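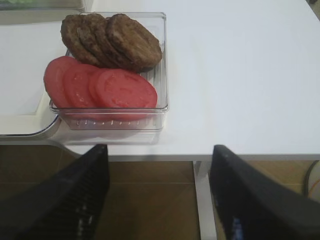

Nadhirah Goh: The league table on the Bovham site is wrong again. We beat Kowalczyk Athletic 3-1 away and the result shows on the fixtures page, but the table still has us on 28 points. It should be 31. Goal difference hasn't moved either.

Ticket 127
Product: Zekow league manager
Status: Closed
Opened: 8 August 2026

Support: Checked the match record. The score was entered correctly but the match was still set to "In play". The table only counts matches set to "Full time". I changed the status and ran a recalculation. Bovham now has 31 points and the goal difference is up by two.

Nadhirah Goh: Points are right now, thanks. The form guide under our name isn't. It shows the win over Kowalczyk clearly, but the older results are half covered. Same on my phone and on the laptop. Skanwood's row looks fine.

Support: Can you clear the browser cache and try again? If there is no change, tell me how wide the table column is set in your page settings.

Nadhirah Goh: Cleared it, no change. Column is 170.

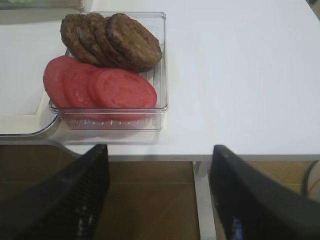

Support: The form guide needs more room than the page is giving it. Bovham's results carry a penalty shootout marker from the June cup tie, so each badge is wider than normal, and Skanwood didn't play in that round. When they don't fit, the badges slide over one another like the burger patties in the tray, with only the one on the far right in full view. I set the column to auto width and saved it.

Nadhirah Goh: All the badges show now. The last one on the left is a draw, which is correct.

Support: Closing this. If a table doesn't update after a match, check the match status first, then use Recalculate under Competition settings.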